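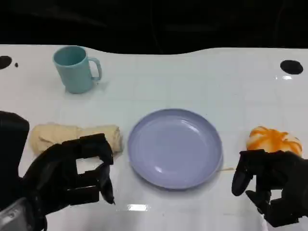
Ich hatte mir das mit den Fledermäusen ehrlich gesagt gemütlicher vorgestellt. Man stellt sich nachts an einen Waldrand, hält ein Kästchen hoch, und dann flattert was vorbei. Stattdessen stand ich im Mai bis zu den Knien in einem Entwässerungsgraben hinter Paterson (so heißt bei uns das alte Mühlengelände, fragt mich nicht, warum) und suchte meinen linken Gummistiefel.

Bautista Núñez fand das sehr lustig. Er kartiert dort im dritten Jahr die Wasserfledermäuse und hatte mich eingeladen, eine Nacht lang mitzulaufen, weil es endlich Zahlen gibt: 3358 Rufsequenzen haben die Detektoren in dieser Saison schon aufgezeichnet, und die Auswertung läuft noch. Im Vorjahr war im gleichen Zeitraum nicht einmal die Hälfte zusammengekommen. Ob das nun heißt, dass mehr Tiere da sind, oder ob ein paar wenige einfach fleißiger über dem Teich kreisen, will er noch nicht sagen. Rufe sind eben keine Köpfe, da ist er streng!

Gezählt wird deshalb zusätzlich am Quartier. Das liegt unter der Brücke am Welon, in einer Dehnungsfuge, in die ich nicht mal meinen kleinen Finger bekäme. Um 21.40 Uhr kam die erste heraus, dann lange gar nichts, dann ging es plötzlich so schnell, dass ich völlig durcheinanderkam. Bautista hatte am Ende 40 Tiere auf seinem Klickzähler. Meine Zahl behalte ich lieber für mich.

Spannend wird es jetzt wegen der Brücke. Die soll saniert werden, und die Fugen würden dabei eigentlich verfüllt. Das Planungsbüro Tratalo hat nun zugesagt, den Abschnitt mit dem Quartier auszusparen und erst nach der Wochenstubenzeit mit dem Gerüst anzurücken. Außerdem bleiben auf 400 Metern Ufer die Lampen aus, denn Wasserfledermäuse meiden Licht, und zwar gründlich. Für die Radfahrer gibt es eine Umleitung über den Skalex-Parkplatz, was im Ort schon für einigen Ärger gesorgt hat (ich fahre da selbst jeden Morgen lang, es sind drei Minuten mehr, das geht wirklich).

Die nächste Zählung ist für Juni geplant, dann sind hoffentlich auch die ersten Jungtiere flügge. Wer mit will, meldet sich bitte vorher bei Bautista, Treffpunkt ist wieder das Wehr. Taschenlampen nur mit Rotlicht, Hunde bleiben zu Hause. Und zieht Stiefel an, die fest sitzen.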